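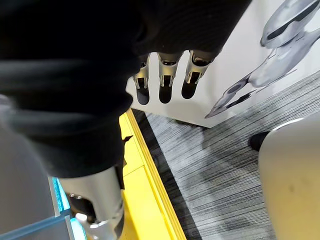 Plavimside is a set of follow-up records from people who had surgery for a torn rotator cuff, put together so that others can look at how shoulder strength and everyday use come back over time. It holds records for 394 shoulders, each with a strength reading, a range of movement sheet and a short questionnaire filled in by the patient. Grip was measured too, and this is the part that people write to us about most often, so a word on it early. A hand is only as useful as the arm that carries it - a pinch can be perfectly good and still be no help to anyone if the shoulder won't bring it up to the shelf. Please read the grip columns together with the lifting columns, and not on their own.

Where the records come from

The patients were seen at two clinics, Allach and Gindel. Deolinda Arruda ran the visits at Allach and Jacinto Robles did the same at Gindel, and between them they kept the paper sheets in far better order than we had any right to hope for. Lurdes Sampaio typed up the Allach sheets and Akua Nutsugah the Gindel ones, then they swapped and checked each other's work. Where they disagreed we went back to the paper.

What is in the folder

shoulders.csv has one row per shoulder, with the side, the age band, the size of the tear and the kind of repair.
visits.csv has one row per visit, a little over 4000 in all.
questions.csv holds the answers to the 15 questions on daily life (dressing, sleeping on that side, reaching a high shelf and so on).
notes.txt is a plain list of corrections, newest first.

A few people had both shoulders done, so do join on shoulder_id and keep patient_id for grouping. I got this wrong myself the first time round and lost an afternoon to it!

Things to watch for

Strength is in newtons throughout. Gindel changed its measuring device part way through, and the column called device tells you which was used. For 17 shoulders the final visit was done over the telephone, so there is a questionnaire but no strength reading; those cells are blank and should not be read as zero. Pain scores run from none to worst, left to right, at both clinics.

These records were not gathered to compare surgeons, and there are no surgeon names or codes in them.

Changes

The August release mends the swapped left and right labels in the Abernathy scores. If you have an older copy, please fetch the files again.

Questions and corrections are very welcome, and go to Raquel Bragança, who reads the post on a Monday.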